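October, evening

Rained until two. Went through the cups today, after putting it off most of the month. The cupboard over the sink won't close anymore and the hinge is going, so something had to come out of it. I carried everything plastic to the table with the flowered cloth and left the glasses where they were.

Most of these came from the Brindar outlet the summer we had people over every weekend. I paid 30 for a mixed set and thought I was doing well. A few have gone missing since then. The lids went years ago.

I had meant to do the bookshelf too, but the "mood in cup" mugs stayed on top with the snow globe, and the red basket with the little plant in it stayed in the middle. I didn't touch the boxes at the bottom. The roses need dusting and I didn't do that either.
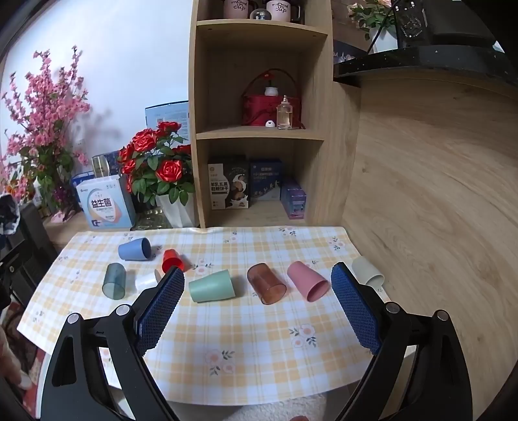 Do we need this many plastic cups with two people in the house? Four would cover it, and a couple more when Declan's kids visit.

So I'm keeping the pink one and the mint one, the red one, and the amber one that I use for rinsing brushes. The small white one can go in the bathroom. The rest go in the bag for the Vorndale thrift store along with the two saucepans and the gray sweater. They take drop-offs until five.

Declan Mapplebeck called while I was in the middle of it. He wants to know if I'm still coming to help with his garage. I said yes, but not before the leaves are done. He has some 50 jars of screws in there from his father and wants to sort all of them. I told him to bring the jars here and we could use my table. He said he'd think about it. He also has my stepladder.

Supper was soup from Sunday's chicken bones, with toast. Too much pepper. There's enough left for lunch.

The cupboard closes now if I push it. I tightened the hinge with the short screwdriver and the top screw just turns, so I need a longer one. The hardware store wanted 111 for a new door, and I'm not paying that for a cupboard nobody sees into.

Tomorrow: bag to the car, bathroom drain, call about the gutters. Buy dish soap.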